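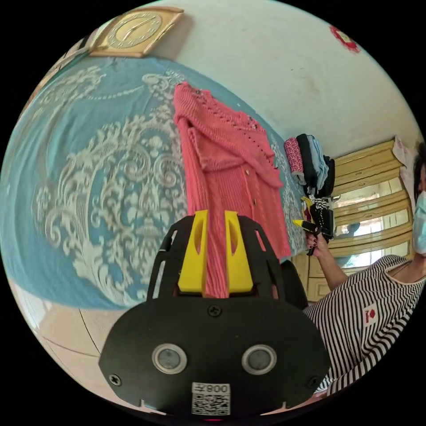

Coral-pink knit laid flat on the bed, two hand-held grippers, folded clothing farther along.

Menari: home garment handling episodes, two-handed

README and data card for release 2
Last edited April 17, 2022

Summary

Menari is a set of 837 episodes of garment handling recorded in a bedroom with a pair of hand-held grippers. One operator works with a gripper in each hand. The garments are everyday clothes. The recordings are meant as demonstrations for a two-arm folding setup called Fakir, which is being put together in the shared workshop in Buston. Fakir is not part of this release and has its own repository.

The repository holds the episode files, the index, the calibration files for both grippers, a loader, and the scripts that turn raw captures into episodes. Raw captures are not included.

What is in an episode

An episode starts when both grippers have been opened and closed once, and ends when the operator does the same again. The open-close signal is left in the video and cut from the pose track. Each episode folder contains:

left.mp4 and right.mp4, wide-angle color video from the camera on each gripper
left_pose.csv and right_pose.csv, gripper position and orientation, one row per video frame
left_width.csv and right_width.csv, distance between the finger tips in millimeters
meta.json, garment class, start state, goal, operator code, and flags

Left and right refer to the operator's hands. They do not refer to the side of the image on which a gripper appears. Each camera can see its own fingers and, for much of an episode, the other gripper as well. Lens distortion has not been removed. Use undistort.py with the matching calibration file if your model needs straight lines, and expect to lose the corners.

Pose is given in a frame set at the start of each session, with the z axis up and the origin at a corner of the bed. Sessions do not share an origin. If you mix sessions, use relative pose between the two grippers or relative pose to the first frame of the episode. Training on absolute pose across sessions gave us a policy that reached for the wrong end of the mattress.

Tasks

The goal field in meta.json takes one of these values:

spread: garment starts bunched, ends flat and face up
sleeve_in: garment starts flat, one sleeve is folded across the body
fold_half: garment starts flat with sleeves in, ends folded once
fold_full: garment starts flat, ends as a folded stack item
stack: folded item is moved onto a stack

Long sequences were recorded in one go and split afterward. Split episodes keep a shared parent_id, so that a full run from spread to stack can be put back together with join_parent.py. If a parent has a gap, the script stops and prints the missing piece. It does not interpolate.

Knitwear

196 of the episodes are knitwear. They are marked knit in the garment class field and are the hardest part of the set. Openwork catches on finger tips, a sleeve stretches when it is pulled from the cuff, and the outline of the garment changes when one finger touches it. Buttons and embroidery are not labeled separately. If you only want plain cloth, filter on class before you sample, as knit episodes are also longer than the rest and will be over-represented in any sampler that draws by frame.

The finger gap track is less reliable on knits. A thick fold between the fingers reads as a wide gap, and a closed grip on one layer of yarn can read the same as an empty closed gripper. Do not use gap width alone as a grasp label. The grasp column in the width files was filled in by hand for knit episodes and by threshold for all others. The source of the label is stored in grasp_source.

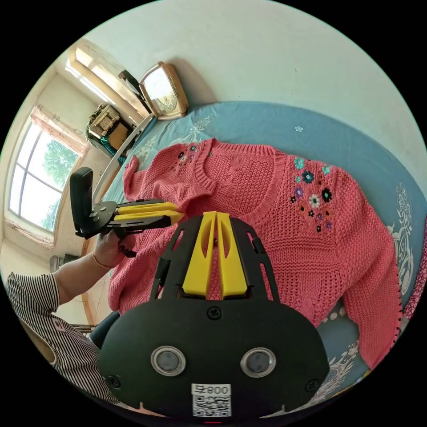

Rehema Muriithi
Dataset maintainer, Menari

Hardware

Both grippers are Pollevlow pattern, revision 2, with a black body and yellow fingers. The drawings and part list are in the hardware folder. Changes from the first revision are a stiffer finger mount, a shorter finger travel, and a new cable exit at the rear. Episodes recorded with revision 1 are not in this release. Their finger geometry differs and the width values cannot be compared.

The same finger assembly is meant to go on the arms of the Fakir rig. The camera offset on the rig should be set to the value in offset.yaml within a millimeter. With a larger error the policy closes short of the cloth.

The label on each body carries a QR code. The code is used by the intake script to match a capture to a calibration file. If you build your own pair, print new labels and do not reuse our codes.

Calibration was done at the start of every session and again after any drop. The drop log is in calib/notes.txt.

Collection

All episodes were recorded on a bed with the bedspread left on. The patterned cover was a deliberate choice: an early trial in February on a plain sheet produced a segmenter that failed on the first printed fabric it met. Light is whatever the room had, from windows and ceiling lamp, and exposure was left on automatic. Some early episodes flicker where the camera turns toward a window. They carry the flag exposure_jump.

Operators were asked to work at normal speed and to recover from mistakes without stopping. Failed grasps are kept and flagged. Episodes where a garment left the bed are kept if it was picked up with the grippers and dropped if it was picked up by hand.

Estela Núñez wrote the intake script and reviewed the start and end cuts. Cuts she was unsure about have the flag cut_check.

Known problems

Pose drifts when both cameras are pointed at the wall. Drift is reset at the next view of the bed and shows up as a jump of a centimeter or more.
Timestamps between left and right may differ by one frame. The loader aligns them. If you read the CSV files yourself, align on the clock column.
Garment class was entered by the operator. Cardigans and sweaters are mixed up in places, so treat them as a single class.
The set covers one bed height. Nothing here supports claims about tables, racks, or hanging clothes.

People in the recordings

Operators appear in part, most often hands and sleeves, and at times the upper body. Everyone recorded agreed in writing to release of the video. Audio was not recorded. Operator codes are random and are not tied to names in any file we keep. To have footage removed, open an issue with the episode number. Removed episodes leave a blank row in index.csv so that numbering stays stable.

Loading

python -m menari.load --root PATH --goal fold_full --class knit

The loader needs Python 3.8 or later, NumPy, and OpenCV. Video is decoded on request. Pass --cache to write decoded frames to disk, and check free space first.

Splits

splits/train.txt and splits/test.txt are made by garment. No garment appears in both. Please do not resplit by episode if you report results on the test file.

Changes in release 2

Pose files now use meters throughout.
The goal value fold was replaced by fold_half and fold_full.
Knit grasp labels redone by hand.
Fixed swapped left and right width files in sessions with a mid-session battery change.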